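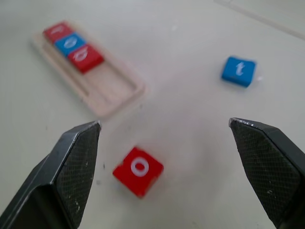

Page last changed: March, by Ilse Van Beek

Unit 6 handout: What the quote leaves out

Read this before you start your budget sheet. Bring the sheet to the Davis room, filled in as far as you can get.

Vendors love to sell on block work. Lettered cubes, a wooden tray with a channel, two fingers with crosshatched pads, plain table. It's a fair first task and I use it too. It tells you very little about what you'll spend once your parts are shiny, floppy or heavy.

Look at the pads. There are light scuffs and dust on the left one and the rim of the right finger is a bit worn. Pads are a consumable. The Kurian quote in your packet doesn't list them. The Tura quote does, at 39 dollars a pair, but gives no figure for how long a pair lasts. Ask. If the answer is "it depends," ask what it depended on at their last customer.

Lines people forget:

Spare fingers and pads
Fixtures and trays (someone has to make them)
Wrist camera, mount, cable, and a second cable
Lighting
Staff hours to reset the table between runs

That last one wrecks more budgets than the arm does. Ans Lambrechts kept a log for the Lorutness cell and got 104 hours of resetting in one term. The plan had allowed zero.

On "throughput": one quote promises 1000 picks a shift, the other 2000. Neither says what was picked, from where, or whether a dropped part counts. Treat both as blank until you get it in writing. Don't average them. A group did that last year.

Exercise. Take the block task and price it for one term, using either quote. Then price it again with your own part in place of the cubes. Mark every number you got from a salesperson with an S. If more than half your sheet is S, you don't have a budget yet.

Leasing is in Unit 7.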